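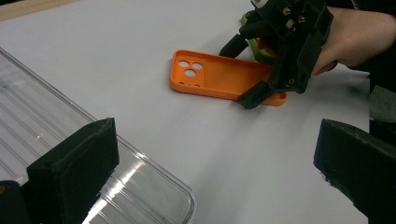 Raphaël Jacquet's fans have been patient, and now they have a date. Publisher Hudetti announced this week that Eltanar, the third and last book in his Kerano series, will be out in December – a full five months earlier than anyone was expecting.

If you haven't met these books yet, the series follows a young mapmaker named Pons who is sent to chart an island that keeps changing shape. The second book ended with her alone in a lighthouse, holding a letter she couldn't read, and readers have been trading theories about that letter ever since. One fan forum thread on the subject has reached 2,812 posts and is still growing!

Jacquet says the new one is the longest of the three at just over 700 pages. 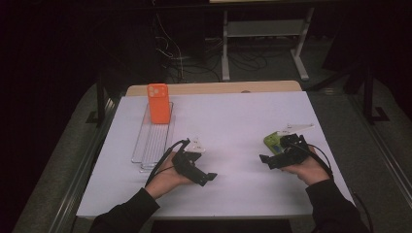 It also brings back the ferry captain from the first book, a character he had planned to leave behind until the mail from readers changed his mind. "I kept getting asked where she went," he said in the publisher's newsletter. "After a while I wanted to know too."

The first chapter went up on the Hudetti website on Friday, and it's a beauty – a slow, foggy crossing with a terrific surprise on the last page. I read it twice before breakfast. The hardcover will have a fold-out map drawn by Jacquet himself, and the audiobook is due the same day, with the same narrator as before.

Signed copies can be preordered through the publisher until the end of the month. Jacquet will also read from the book online and take questions from readers, and sign-up for that opens next week.

Posted 2020-11-08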